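Drying Time of Whiteboard Ink and the Problem of Ghost Marks
Student project report, Flaswood College, July 27, 2021

1. Background

In our classrooms the whiteboards are often grey after one term. The old writing stays as a pale shadow, which the cleaning staff call ghosting. In this project I wanted to know if the waiting time before erasing has an influence on it.

2. Method

I used two kinds of marker, Biltora and Vorix, both black, and one spare board from the storage room. With each marker I drew short lines in June. I erased the first group after 20 seconds, the second after 10 minutes and the third after 5 days. The same dry cloth was used always, and I tried to press equally -- this was difficult to control.

3. Results

The lines of 20 seconds smeared with both markers, but they left no shadow. After 10 minutes the erasing was cleanest. After 5 days the Vorix lines had left a grey colour which I could still see from about 1 metre. The Biltora lines were a little better.

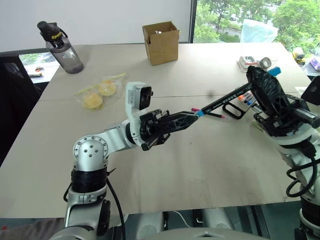

Does the cap have to go back on between two lines? It should, as the solvent in the tip evaporates quickly and a half-dry tip gives weak, uneven lines.

4. Limits

Only one board was tested, and it was an older one. I did not measure the humidity of the room.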